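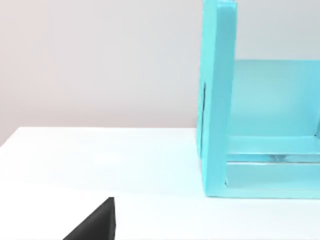
Our sorting task in the Jumolico simulator, seen low down near the tabletop.

Review: Jumolico, classroom edition, after one full season with a student robotics club

I put off writing this until May, when the club had packed up for the year and I could sit down with a pot of tea and think about whether I'd spend the money again. The short answer is yes, with a few grumbles, and anyone who has ever sat through one of my club newsletters knows I don't really do short answers, so please settle in!

There are 13 students in our club, most of them brand new to programming, and we meet after school in Prasert Paisan's math room. We had been using Dreltard, which is free and perfectly nice for little wheeled robots, but the kids wanted arms. Two arms, if possible. Magdy Morsy, who coaches with me and reads every catalog that comes through the door, talked me into Jumolico, and we paid 380 dollars for the year's license. That was most of our bake sale money, so I was nervous.

Setting up took one long evening. The installer is friendly, but it quietly fills the drive with extra scenes you may never open, and two of our older laptops got so sluggish that we had to turn the shadows off on those (a pity, because the students like the shadows best of all).

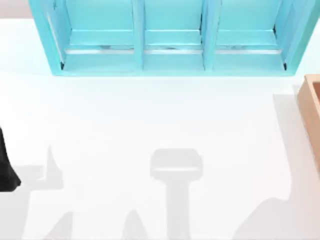

Once it was running, though, oh, what a difference. You pick a table, you pick your furniture, you drop in the arms, and the whole thing is ready before the late bus kids have finished their snacks. Prapai Phromma, who is in eighth grade and had never written a line of code, was jogging an arm back and forth by the end of her first afternoon. The block editor is clear, the undo button goes back a very long way, and when a program fails the error message is written in plain sentences a kid can read out loud to a friend.

My biggest grumble is the camera menu. Changing viewpoints means digging through three layers of settings, and the names are no help whatsoever. Half of our questions at the spring meet were some version of "which view am I in?" I wrote to support and a very kind person answered the next morning with a keyboard shortcut, which I have now taped to every laptop. It really should be in the guide.

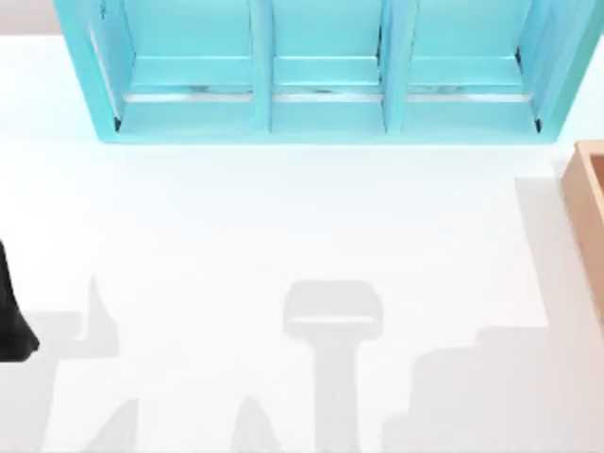

Saving is the other thing to watch. The program keeps every attempt as a replay, and the students adore going back through them, but the list isn't sorted in any way I can make sense of. By April we had 1,845 replays, and Catarina Quintela gave up two lunch periods to rename the ones we needed for our project board. Bless her. If you buy this, agree on a naming rule the first week and be strict about it. 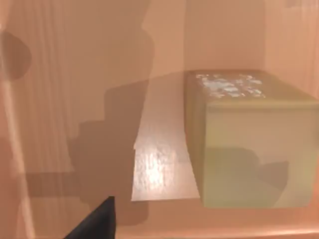

Now, the lessons. You get 11 of them with the classroom edition, and they are better than I expected, chatty and well paced, with room for a student to wander off and try something silly. The cabinet scene became our favorite. It has a big yellowish-green box on a shiny shelf board inside a warm wood interior, and the arm throws a huge stair-stepped shadow across the side wall, which got us into a wonderful conversation about light and why a program that relies on a camera might get confused by it. We ran twenty minutes over and I had parents waiting in the parking lot.

I would have liked more on using both arms together. The lessons touch on it and then hurry along, so Magdy wrote his own worksheet, and Napaporn Luangrath, our oldest student, tested it on the younger ones with a good deal more patience than I have.

Would I recommend it? For a club with decent laptops and a coach who can give it an evening first, yes, warmly. If your machines are old, try the free trial on the worst one you own before you pay. We've renewed for the fall, and I've already asked about a discount for a second room.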